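Blanket drive: what to bring on Friday

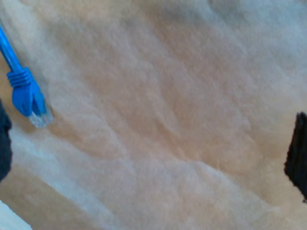
By the Somden Newsletter desk

The spring blanket collection closes Friday at the Filtness Hall side door. We have 70 so far and would like to reach 100 before the shelter on Huerta Street does its May count.

Fleece and plush throws are the most useful, and beige or tan is as welcome as anything brighter. Please wash and dry them first, and shake out the folds. Odds and ends turn up in bedding, so check before you bag it. Found items go in the tray by the door. Electric blankets can't be accepted.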